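Clearing the table

Clearing the table is the household job of taking used dishes, cutlery and leftovers off a table once a meal is over. It comes between the end of eating and the start of washing-up, and in many homes it is the first chore a child is trusted with. It looks simple, yet it has its own methods, its own manners and a surprisingly rich local vocabulary!

Scope

The job normally covers plates, bowls, mugs, cutlery, serving dishes and any food containers brought to the table. Wiping the surface is usually counted as part of it, while washing and drying are treated as separate jobs. In Revness the whole sequence is known as "the carry", and a household that clears in two trips is said to have "a short carry".

Stacking

Most people stack before they lift. The usual rule is to put the widest, flattest piece at the bottom, then bowls on top in order of size, with cutlery laid in the uppermost bowl. A bowl resting on a plate is the smallest useful stack, and a very good one - the plate catches drips and gives the fingers a rim to hold. 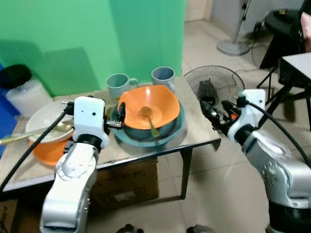
Mixed sets need a little more thought than matching ones. Square bowls seldom nest inside round ones, and a deep bowl placed over a shallower one may rock. Mugs are generally left out of the stack and carried by their handles, two to a hand. Tubs with lids travel well on their own, and can go straight to the fridge or cupboard without joining the dirty dishes at all.

Scraping comes before stacking in some homes and after it in others, and people hold strong views on the matter. The Brirkorthorpe Household Survey put the question to 1,387 households and found that more than 80 per cent scraped at the sink, away from the table.

Cutlery

Spoons, forks and knives are the pieces most easily dropped. Long-handled spoons are a particular nuisance, because the weight of the handle can tip them out of a shallow bowl. Many people gather the cutlery first, all handles pointing the same way, and take it to the kitchen in one hand or in a mug. Others leave it until last and collect it from the bare table, a wonderfully quick method when the dishes have already gone.
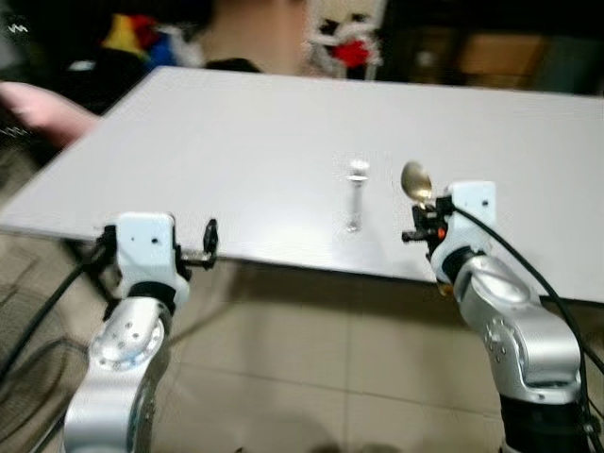 Spoons also have a habit of being put down again during clearing, usually after one last taste of pudding, and this is how a stray one ends up alone on a tidy table. The Revness word for such a spoon is a "lingerer".

Surfaces

Plain, pale tops show crumbs and rings clearly and are easy to check after wiping. Wooden tops are best wiped along the grain with a well-wrung cloth and then dried. Small tables fill up fast, so it helps to clear one side completely and use the space for sorting the rest.

See also: Washing-up; Table setting; Draining rack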